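Ticket 123: Drawer on white dressing table sticks, then slides back in by itself
Product: Jendelero dressing table, white
Opened by: Capucine Le Goff
Handled by: Valentin Cordier, Gruvdale customer support
Opened: August 15, 2025
Status: Closed

Customer's message

I bought the Jendelero from your outlet in May. One of the small drawers has started to stick when I pull it. Once it is open it won't stay where I leave it and creeps back in. The others are fine. I have emptied it and wiped the runners with a dry cloth, no change. Pictures attached.
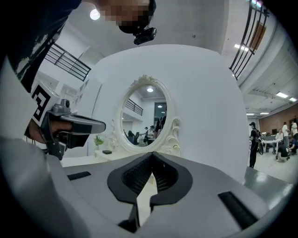
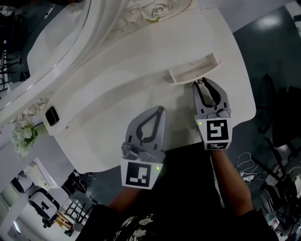 The drawer is open in the second one.

Can I rub candle wax on the runners, or will that make it worse later?

Plain white candle wax is fine on wooden runners. Use a thin coat and buff off the extra with a rag. Stay away from cooking oil and spray lubricants, as they soak in and collect dust. Please don't wax anything until we have looked at the level of the table, though. A drawer that rolls back without being touched usually means the table is leaning backward.

Support, first reply

Please try these in order and tell us what changes.

Put a spirit level on the flat part of the top, front to back, then side to side.
Check that all four feet touch the floor. A thick rug edge under the front feet is enough to cause this.
Take the drawer out completely. Look at the underside for a screw that has backed out or a bottom panel that has dropped from its groove.
Put the drawer back in empty and push it from one front corner, then the other. Note which corner binds.

Customer's reply

Level is off front to back – the bubble sits toward the front. Side to side is good. The back feet are on bare floor and the front ones are on the rug. No loose screws. The bottom panel is in its groove. It binds when I push from the left corner.

Support, second reply

Thanks, that covers the rolling back. Move the rug clear, or put 2 felt pads under each back foot and check the level again.

For the binding, look at the left runner inside the case. On this model it is held by 2 short screws. If the front one is loose the runner drops a little and the drawer catches on it. Tighten by hand, not with a power driver. The holes strip easily. If the screw just spins, write back and I will mail you the next size up from Ranasinghe, who supply our hardware.

Customer's reply

Front screw was loose and did tighten. I moved the rug. The drawer stays open now. It is still a bit stiff for the last inch going in.

Support, third reply

Now is the time for the wax. Left runner only, then open and close the drawer 60 times or so over the next few days before deciding if it needs more.

Customer's reply

Waxed it. Runs fine. You can close this.

Closed by V. Cordier. Cause: loose front screw on left runner, table out of level. No parts sent.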